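PRO SHOP NOTES, JULY

Quick one this month, the shop is upside down and the phone keeps going. Skim for what you need.

Rain gloves

Got the question again at the counter this morning so let's do it properly. Yes, we carry rain gloves. Yes, they're sold as a pair, and yes, you wear both. People buy the pair, put the left one on, stuff the right one in a pocket and then tell us they don't work. Your bottom hand is on the club too.

The way they work is a bit backwards if you've only ever worn leather. Leather is great dry and horrible wet. Rain gloves are knit, they want water. Bone dry they can feel a little slick, and the grip comes up as they get soaked. So on a drizzly start, dunk them. Hold them under the tap by the first tee, squeeze out, put on. Feels gross for a hole. Then you forget.

What we have in stock is the Fluvalitz, which replaced the old ones with the velcro that gave up after a season. Fluvalitz has a longer cuff that tucks under a jacket sleeve, and the tab is on the back of the wrist so it doesn't catch on the cuff of your waterproofs. Sizing runs small. Go up one if you're between. If you're a true cadet (short fingers, wide palm) come in and try the medium-large before you order, the fingers are long on the regular sizes and a bunched up fingertip is a blister by the turn.

Colors: black, gray. There was going to be a navy. There is no navy.

A few of us played the wet scramble in them. One of the staff had a 78, which is the best score to come out of the shop all spring and we are not going to hear the end of it. Take that for what it's worth, the greens were like pudding and everybody was throwing darts.

Washing. Cold, by hand, no fabric softener. Softener coats the fibers and then they're just gloves. Lay flat or clip them to the bag. Not on the radiator. Not in the dryer. Not left balled up in the side pocket until August, we can smell those from the counter.

Shoes

The Pulia spikeless came back in after being gone most of the season. Whites sold through already, more on the way, no date. We have sand and the dark green in most sizes.

Honest take from wearing them: very comfortable out of the box, light, wide enough in the toe for people who normally hate golf shoes. Grip is fine on a flat wet fairway. On the bank beside the 8th green, in the rain, not fine. If you walk in all weathers keep a spiked pair for the bad days. If you ride, or you mostly play when it's nice, these are all you need.

The waterproof guarantee is on the upper only, and it does not cover water coming in over the top. We've had two conversations about this. Wet grass soaks your sock, sock soaks the shoe, shoe gets blamed. Shorter socks make it worse. Gaiters look silly and fix it.

Also please pull the insoles out to dry them. Newspaper in the toe overnight, change it in the morning. Cedar trees after that if you have them.

Carts and covers

Skoter push carts: the new front wheel is in, it fits last year's frame but NOT the year before. Look at the axle. If there's a button on the end of it you're good. If there's a pin and a clip you need the old wheel and we have a small pile left. Bring the cart in if you're not sure, it's quicker than describing it over the phone.

The Skoter rain cover is a different thing from the bag hood. The hood snaps on over the club heads and that's all it does. The cover goes over the whole bag, with a zip down the front so you can get at the clubs without lifting the lot. It's the better buy of the two if you use a stand bag, becuase most stand bags leak at the bottom of the pockets anyway and the hood won't help you there. Doesn't fit staff bags. Doesn't really fit the big tour bags either, it goes on but the zip fights you.

Brake cables. If your brake slips on the hill up to the clubhouse it's the cable, and we can tighten it while you have a coffee. No charge. Longer job if it's snapped.

Umbrellas

Double canopy only from now on. The singles kept turning inside out on the back nine and coming back as returns. We've got plain black and the Herrera club stripe with the 1947 on the panel. The stripe is pricier, same umbrella underneath. Both fit the Skoter holder, the wooden handled one people keep asking about does not.

If you left an umbrella in the bag room over the spring there is a heap of them by the back door. Take yours. Please only yours.

Gift cards and credit

Shop credit from the spring events is loaded. It's on your account, no slip, just give your name at the till. It can be used on anything in the shop except balls from the practice range machine and lessons. It does not roll over past the end of the season, same as always, and every October somebody is surprised.

Spend 100 or more in one go on rain gear this month and we'll throw in a pair of the Fluvalitz in your size. Has to be in stock, has to be one purchase, can't be topped up later in the week with a sleeve of balls. Jackets, pants, bucket hats, umbrellas and covers all count. Shoes don't, sorry, the margin isn't there.

Layers, since people asked

You don't need a heavy jacket in July. You need a thin one that doesn't leak and something under it that isn't cotton. Cotton under a rain jacket gets wet from the inside, you sweat, it stays there, you're cold by the 12th and you decide the jacket failed. Thin synthetic or wool, long sleeves if you run cold.

Rain pants should go on over your shoes. Check this in the shop. We keep a chair by the mirror for exactly this and most people skip it, and then they're on one leg in the parking lot with a spike through the lining. Side zip to the knee is worth the extra few dollars. Length matters too, have them hemmed if they drag. We send those out and they come back inside the week as a rule.

Reproofing: wash the jacket first. Spray on proofer over a dirty jacket does nothing much. Use the tech wash, not regular detergent, and check the care label before you go near a dryer because some of them like a low tumble after and others really don't. When water stops beading on the shoulders that's your cue. The shoulders go first, that's the bag strap.

Towels

Take two. One clipped on the bag for clubs, gets filthy, who cares. One up under the umbrella, in the spokes, for hands and grips only. The second is the one that saves your round. Keep it dry like it's your phone.

Microfiber or cotton, we get asked. The waffle microfiber is better at mud. Cotton is nicer on your face. Both are on the shelf by the door, the club ones with the loop and the plain ones without. The loop ones are back in after a mixup with the supplier where they sent us hand towels, which we kept, and which are now in the locker room.

Wash them seperately from anything you like. Grass stain on a white polo doesn't come out, we've tried the lot.

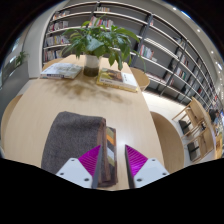 Shop hours

Open from 7 a.m. through the end of the month. Later if the range lights are on.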